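Robot Cells in Simulation: Setup and Care
Handout 4: The Lornel bathroom cell
Course staff: I-hsuan Choi, Siu-ming Tsao

What this handout covers

You will set up the Lornel cell, run it, and put it back in order for the next group. Lornel is a simulated cell. It has one arm on a pedestal, one toilet, and a set of small objects that the arm picks up and sets down on the tank lid. Read handout 3 first if you have not installed the Clitlow viewer.

A simulated cell needs upkeep much like a real one. Joint limits get edited and left that way. Objects drift off their start poses. Textures go missing when a folder is moved. Most of the trouble reports we get from the lab come down to one of these.

1. Loading the cell

Open the scene file from your group folder, not from the shared one. The shared copy is read-only and the viewer will not save your changes. Wait until the log prints "scene ready" before you press Run. On the lab machines the first load takes up to 90 seconds.

The arm should come up with its base on the pedestal and its reach over the toilet tank. If the arm comes up folded through the pedestal, the base transform has not been read. Close the file, delete the cache folder, and load again.

2. Checking the objects on the lid

The tank lid is the work surface. Before any run, compare the object list in the side panel with what you see on the lid. The green spray bottle goes toward the right end, with the small gray container and the round brown object close by. The small brown round object stays near the left. Leave a gap between the two sides wide enough for the fingers to come down.

The bottle is the one to watch. Its collision shape is simpler than its visible shape, so it can come to rest at a lean. A slight lean is fine for the exercises. If the bottle falls during settling, reset that object alone and let the physics run for 1000 steps before you look again.
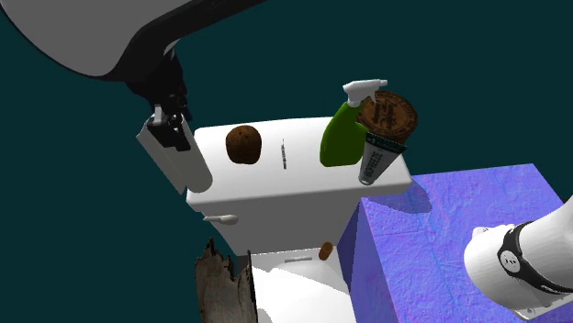 3. Setting the home and approach poses

Home is a pose with the gripper well clear of everything on the lid. Approach is the pose just before a grasp. Set them in this order:

Move the arm by joint sliders until the gripper is clear of the tank.
Save the pose as home_1.
Switch to Cartesian mode and bring the gripper over the left part of the lid.
Lower it slowly and stop above the tallest object on that side.
Save the pose as approach_1.
Return to home_1 and play both poses back at low speed.

Watch the elbow as well as the gripper during playback. The upper link passes close to the right end of the tank, and a path that looks safe at the fingers may still clip something there. If contact is reported, add a via point higher up and play it again.

4. Gripping a flat part

Flat parts slip more than round ones. Set the grip force to 68 in the gripper panel and leave the friction value alone. Close the fingers, lift, and hold the part over the lid while you read the contact log. Both fingers should report contact on every line. If only one does, open, re-center, and try again. 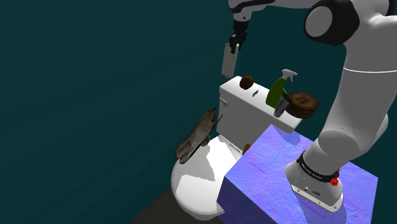
Page last changed: August 2022

A hanging part often tilts a little in the fingers. Write down the angle from the pose readout and include it in your report. Do not correct it by hand, as this changes the start state for exercise 4b.

5. Materials and textures

The pedestal has a purple-blue, bumpy surface. Surface settings for this cell are in the Oketti material file and are not part of your work. Please do not swap them. If an object turns plain gray after a load when it was not gray before, check the texture path in your group folder.

6. Putting the cell back

Open the gripper only when the part is over a clear area. Send the arm to home_1. Reset all objects, run 2000 steps, and save the scene under your group name. Then enter the session in the Kristiansen log sheet with any faults you found, including ones you fixed.

To hand in

Your two saved poses, the contact log from section 4, and one paragraph on any via points you added. Groups that started in June can use their old log sheet. Questions on the viewer go to Siu-ming Tsao, and questions on grading go to I-hsuan Choi.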